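Simden handout 4: learning from wrist views
Last updated: December

Last time we left Gimgate with its joint readings and nothing else, and I promised we would give the poor policy some eyes! So this week we add the wrist camera, and we ask (gently) what it learns to look at. We train on 200 demonstrations and hold back 33, and please keep those 33 well away from your tuning, however tempting it gets late in the evening.

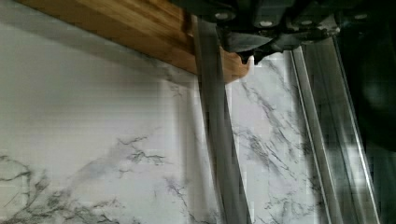
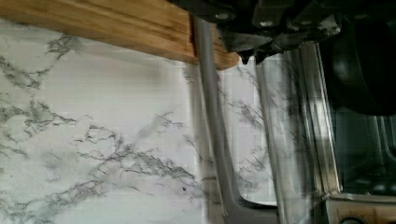
Fig. 2. Wrist views, both with the gripper at the top and veined marble-patterned worktop beneath.

Veining is a lovely test for an encoder, as it gives plenty of edges that have no bearing on the task. Do try the Bristix crop with and without colour jitter, and bring your two loss curves along to compare.

2 comments
Back to top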